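# Chapter 8: Glaze, or Why Your Dinner Doesn't Soak Into the Crockery

I failed my first pottery exam. I'd like to get that in early, before you start thinking I was born knowing any of this. The question was "What is a glaze?" and I wrote "the shiny paint on the outside", and Eulalia Troncoso, who taught the evening class in Ralusberg and marked everything in green ink, put a line through the word *paint* so hard it tore the paper.

She was right, of course. A glaze is glass. You've taken a lump of clay, shaped it, dried it, fired it once, and then covered it with a thin coat of ground-up minerals in water. Back into the kiln it goes, the minerals melt, they grab hold of the clay underneath, and as the whole lot cools you're left with a skin of glass stuck to a pot. That's the chapter in one paragraph, but please don't stop here (I have to fill another thirty pages, and some of them are good!).

## Before we start

You'll need to remember three words from Chapter 7: *silica*, *flux* and *alumina*. Silica makes the glass. Left to itself it wants a ferocious heat, well over 1495 degrees, and hardly any of us own a kiln that will go there. The flux brings the melting point down to something sensible. Alumina thickens the melt so that it stays on the side of your mug and doesn't slide off and weld itself to the kiln shelf. I've done that too. I still have the shelf.

If those three are a bit hazy, go back and do the marble exercise again. It only takes ten minutes.

## Where the decoration goes

People always ask me this one, so let's have it now. Colour can sit in three places. It can go straight on to the clay and be covered by a clear glaze, and then we call it underglaze. It can be painted on top of the raw glaze before firing, so that the two melt together and the edges go a little soft. Or it can be added to a pot that's already been glazed and fired, and fixed with a third, much cooler firing. We call that one overglaze, or enamel.

Reds are the awkward customers. Plenty of the old red colours couldn't stand the full heat of a glaze firing and went brown or simply vanished, so they were kept for the cool firing at the end. Modern stains are tougher, and Ignacio Ridgeway has a whole shelf of test tiles to prove it, but you should still test yours before you trust it with a dinner service.
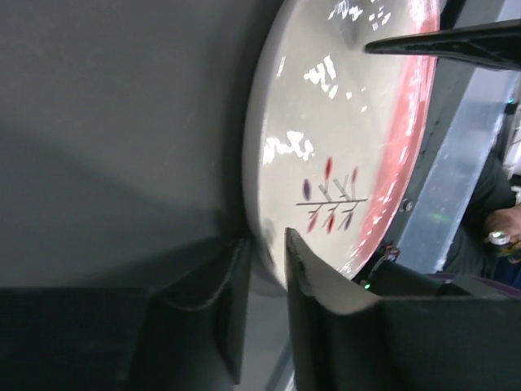 Printed patterns follow the same rules as painted ones. The pattern is printed on a special paper with ceramic colours, soaked, slid on to the ware, smoothed down with a rubber tool and fired. Smooth it properly! A trapped bubble will burst in the kiln and leave a hole in your nice design, and it's always in the bit everyone looks at.

## What you'll do in this chapter

We'll begin with a plain clear glaze, mixed in a 100 gram batch so you don't waste much if it goes wrong. Then we'll spoil it on purpose, first with too much flux and then with too little, and keep the tiles side by side. Label the backs before you glaze the fronts. Use an iron oxide wash for the labels, as pencil burns away.

Get your scales out and put your dust mask on, and turn to Exercise 8.1.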